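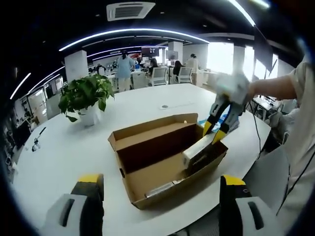

4. Results

4.1 What was left on the tables

The survey produced 1,048 item records from the three sites over 20 weeks. A record was opened when an object was found on a shared table with no person seated at it, and closed on the first round when the object was gone. Rounds were made at 8 a.m. and again at 4 p.m. Objects that arrived and left between rounds were missed, so the records favor things that stay. We return to this in Section 6.

Packaging was the largest category at every site. It included cartons, mailing bags, paper padding, and boxes that had been opened and still held some of their contents. The second largest was cleaning and hygiene supplies, followed by drinks containers, paper, cables and small equipment, and food. Clothing was rare except at Ploston, where the coat rack had been taken out before our study began and was not replaced until October.

The order of the categories was the same at Malirau and Privelcombe. At Ploston, paper came ahead of drinks containers. The Ploston building houses a planning department that still circulates printed drawings, and most of the paper records there came from two tables outside the drawing store. When those two tables are left out, Ploston follows the same order as the others.

Dudek's earlier study of shared kitchens reported that food was the main source of conflict between coworkers. We did not find this for tables. Food was removed fast, usually by the next round, and few of the people we interviewed brought it up without being asked. They talked about boxes.

4.2 How long things stayed

Length of stay differed more by category than by site. Food and open drinks had the shortest stays. Closed bottles stayed much longer than open cups, and several interviewees made the same distinction in their own words. A cup with coffee in it was "rubbish" or "gross" and could be thrown out by anyone. A bottle with its cap on might still belong to someone. One woman at Privelcombe told us she had moved the same bottle from one side of a table to the other every morning for two weeks before she asked whose it was.

Boxes had the longest stays of all, and open boxes stayed longer than closed ones. This ran against our expectation. We had assumed that a closed box would be read as a delivery waiting for its owner and left in place, while an open box would be read as finished with. The interviews suggest that a closed box usually carries a name on its label, and the name gives other people something to act on. They call the person, or they carry the box to the right desk. An open box has often been turned around or had its label torn through, and people said they could not tell if the contents were wanted.

Respondents at all three sites used the phrase "in the middle of something" or a close version of it. An open box looked like a job that somebody had started. To close it, or to move it to the floor, was to interfere with the job. This held even when the box had been there for several days and no one could name the job.

Cleaning supplies behaved differently from every other category. They were often moved from one table to another and seldom removed. We opened a new record each time such an item turned up on a different table, so the same package can account for more than one record. Where an item could be recognized by a torn corner or a handwritten mark, we linked its records. The linked items moved mainly between tables in the same zone of the floor, and almost never crossed a corridor.

4.3 Supplies and responsibility

None of the three employers had a written rule on who should wipe a shared table. At Malirau the evening cleaning contract covered floors, restrooms, and "fixed surfaces," and the contractor, Stępień, took this to exclude any table with objects on it. The facilities office took it to include all tables. Each side had been working on its own reading for some time before our study brought the difference to light — the contract manager learned of it from our draft report.

In practice, tables that were clear at the end of the day were cleaned overnight and tables that were not clear were skipped. A table with a long-stay box on it could therefore go uncleaned for as long as the box remained. Staff noticed the dust and brought in wipes of their own, and the wipes were then left on the table with the box. We recorded this pairing of packaging and cleaning supplies at all three sites. It was most common at Malirau, where the contractor's practice was strictest.

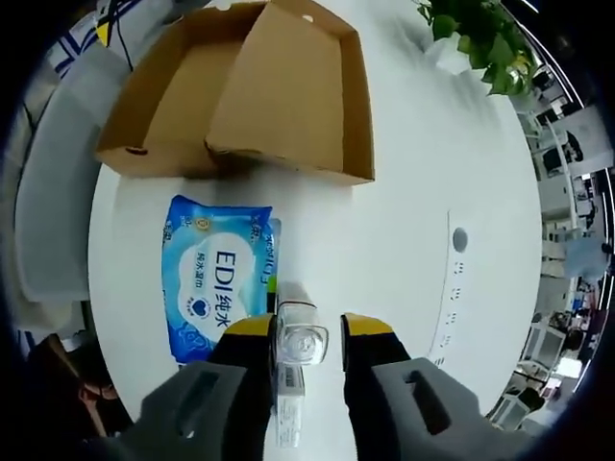
Figure 4. White round table with an open cardboard box, a package of wet wipes, and a clear plastic bottle.

Combinations of the kind shown in Figure 4 were coded as "mixed holdings" when the objects had no evident connection with one another. A mixed holding was slower to clear than any single object in it would have been. Once three or four unrelated items had gathered, the table was treated as being in use, and people looking for a place to sit went elsewhere. Removing one item did little to change this. In the few cases where we saw a mixed holding cleared, it was done all at once, by one person, usually ahead of a visit or a meeting.

Table shape seems to matter here. Rectangular tables were often placed against a wall or a window, and objects were pushed to the far edge, which left a usable strip in front. Round tables have no far edge. Objects placed on them drifted toward the middle, within reach of every seat, and one box of ordinary size was enough to put people off. Of the 70 tables in the survey, the round ones were the most often reported by staff as "taken" when no one was sitting there. We did not vary the shape of the tables ourselves, and the round ones also tended to stand in the more open parts of the floor, so the two effects cannot be separated with our data.

4.4 Interview findings on ownership

We interviewed 53 people. Each was shown a floor plan and asked to mark the tables they thought of as shared, the tables they thought of as belonging to a team, and the tables they avoided. The marks were compared with the official plan kept by the facilities office.

Agreement with the official plan was good for tables in meeting areas and poor for tables between rows of desks. Many of the tables that the plan lists as shared were marked as belonging to a team, nearly always the team sitting closest. People on that team did not always agree. In one case at Privelcombe, two teams on either side of a table each marked it as belonging to the other, and neither used it.

Objects were given as evidence of ownership more often than signs, seating, or habit. A respondent at Ploston explained that a table was "accounts' table" because their boxes were on it. We traced the boxes to a supplier order placed by a different department. The accounts staff had been walking around them and had assumed they could not be moved.

Length of service made less difference than we had expected. Newer staff were slightly more willing to say that they did not know whose table it was. Long-serving staff were surer of their answers and about as likely to be at odds with the plan. Managers marked fewer tables as avoided than other staff did, but we spoke with too few of them to make much of this.

4.5 Responses to the label trial

In the last part of the study, dated slips were placed on long-stay objects at Malirau only. The slip gave the day on which the object was first seen and asked the owner to write a name. It made no threat of removal. The wording was drafted by Oliwia Zalewska and changed once, after two readers took the first version as an order to throw the object away.

Most of the slips were never filled in. Even so, many of the objects carrying them were gone by the next round or the one after. Interviewees who had removed such objects said that the date had decided the matter for them. Before, they had not been sure how long the thing had been there, and each had supposed that others knew more about it. With a date on the slip, they felt free to act. A small number of people were annoyed by the trial, and one wrote "it is MY desk" on a slip attached to a box on a shared table. We kept the slip.

We cannot say whether the effect would last. The trial was short, and slips left in place for months might be ignored like any other piece of office paper. Witold Kubiak's work on dated food labels in student housing found that compliance dropped off after the first term. A longer trial at more than one site would be needed to settle the point.

Comments (4)

W. Kaczorowski
Was the 4 p.m. round ever done early? In our building the tables fill up after lunch and a lot of it is gone by four. I would expect your drinks containers to be undercounted more than the boxes.

Şengül Dağdelen
Replying to W. Kaczorowski: the rounds kept to time. I agree about the drinks. Section 6 has a paragraph on it, but it could say more about which categories are affected.

tablefour
we have had the "in the middle of something" box since spring. sending this to my whole floor

B.D.
Small thing in 4.1, my kitchen study covered conflicts people reported to a manager, so the comparison with your interviews is a bit loose. I liked the part on table shape.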